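Home Animals Space How Things Work At Home Make It Grown-Ups

Where Does the Water Go? The Secret Life of Drying Clothes

By Signe Nørgaard

Pull a sweatshirt out of the washing machine and it feels heavy and cold. Leave it on a rack overnight and by breakfast it's light again, ready to wear. Something left that sweatshirt while you were asleep! What was it, and how did it get away?

It was water, of course. Water is made of tiny, tiny bits called molecules, far too small to see even with a magnifying glass. They are always jiggling and bumping into each other. Every now and then one of them gets bumped so hard that it pops right off the cloth and zooms away into the air. Then another one goes, and another, until the cloth is dry. Scientists call this evaporation (say it: ee-VAP-or-AY-shun).

Puffy jackets are some of the slowest things to dry. A T-shirt is one thin layer, so its water is never far from the air. A quilted jacket has an outside, an inside and a thick squashy filling in between, and any water deep in the filling has to travel all the way out before it can escape. A hanger helps by holding up the shoulders.
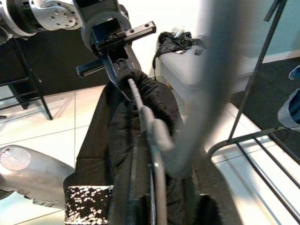

Why do clothes dry faster on a windy day?
Air can get crowded with water, a bit like a bus filling up with people. When the air next to your wet socks is full, fewer molecules can get away. Wind pushes that damp air off and brings in drier air with plenty of empty seats.

Warmth is good at this job too. Warm molecules jiggle harder, so more of them pop loose. That's why a wet towel in August can be dry by lunchtime, and the same towel in a chilly bathroom is still clammy at bedtime – yuck!

Then there's shape. Scrunch up a wet sock and most of it is hiding from the air. Spread it out and far more of it can let go of its water. Sleeves are the worst for hiding! They twist, they fold under, and they end up in a bunch just when you thought the whole shirt was flat. If you've ever put on a "dry" sweatshirt and found one soggy elbow, you know what a bunched-up sleeve can do. Give each sleeve a gentle tug to straighten it when you hang it up. 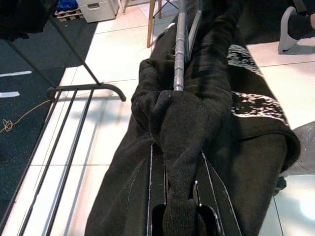

A black ribbed sleeve, bunched and twisted, near the drying rack.

Racks are made mostly of gaps, and the gaps are the clever part. Thin rails touch only a little of the cloth, so air can reach it from underneath as well as on top. Try to leave some space between your clothes, too.

TRY IT YOURSELF

You need 2 old washcloths that are the same size, and a sink.

Wet both cloths and squeeze them out as evenly as you can. Hang one up so it's spread wide. Roll the other into a tight sausage and put it on a plate. Leave them in the same room and feel them after roughly 2 hours. Which one feels drier? Now unroll the sausage and feel the middle!

Want to go further? Try it again with one cloth by an open window and the other in a closed cupboard – and write down your guess before you start.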